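Flunoswood Reading Rooms – progress report for July

Dear colleagues at the Birneo fund,

This is our report for the second period of the grant. In the first period we mostly prepared the rooms, and now I can write about the readers.

The room in Elville is open on four afternoons in the week. We have 71 registered readers there, of which a good part are adults who came to us to improve their reading in the language of their new country. The Sýkora building opened later than planned. The heating inspection was postponed two times and we could not receive the public before it was signed. It is now signed and the room works normally, with the same hours as Elville except Monday, when the building is closed.

With the book money we bought 227 titles. In the plan we wrote that half of them would be for children. In practice we bought more easy reading for adults, as the parents who bring the children asked for books they could take home also for themselves. I informed you of this change by letter in the spring and I thank you for the quick agreement. All the books are in the catalog, but the labels on the shelves in Sýkora are not finished.

Conversation evenings

The evenings start at 6:30 and each group has up to 8 places. The Elville group is always full and we keep a waiting list. In Sýkora it goes slower. Some people registered and did not come, and when we telephoned them, the most common answer was the bus, which has its last departure before the evening ends. From next month we start there one hour earlier. If this does not help, I would like to discuss with you moving this part of the money to a Saturday group.

The topics are chosen by the readers from a list. Until now they have taken health, letters from the school, cooking and work. For the evening about work we read short texts on jobs in shops, hospitals and factories, and the participants learned the words for tools and machines. Many of them knew the words already in their first language and explained the work to the others much better than the text did.

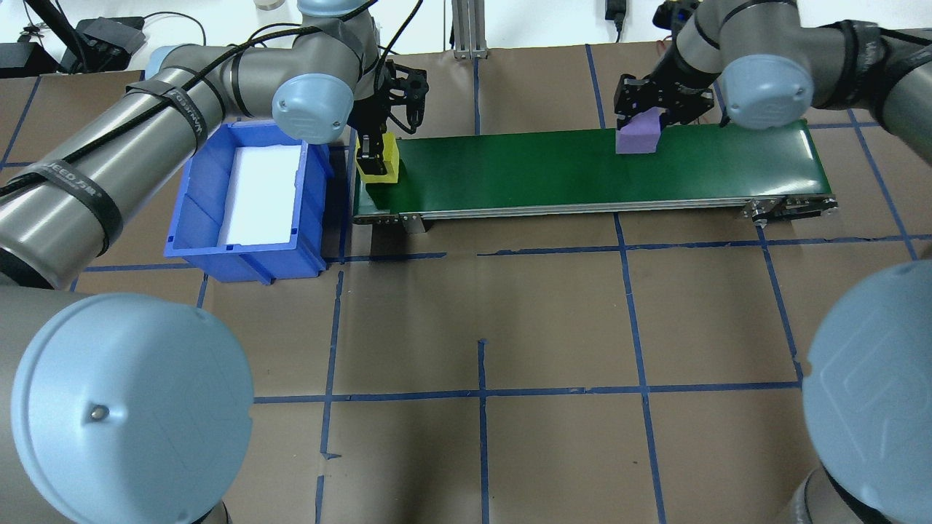

Sorcha Ó Ceallaigh

Budget

The spending follows the plan in most lines. We are under the plan for rent, for the reason of the late opening in Sýkora, and a little over for printing. I ask for permission to move the rest of the rent line to shelves and lamps. The reading corner by the window in Sýkora is dark in the late afternoon and the older readers have complained with reason.

Next period

We will finish the labels, start the earlier evenings and hold 2 open days, one in each room. The family reading hour needs a new leader from the fall – I am speaking with a retired teacher, but she has not yet decided. The receipts and the attendance sheets follow in a separate envelope.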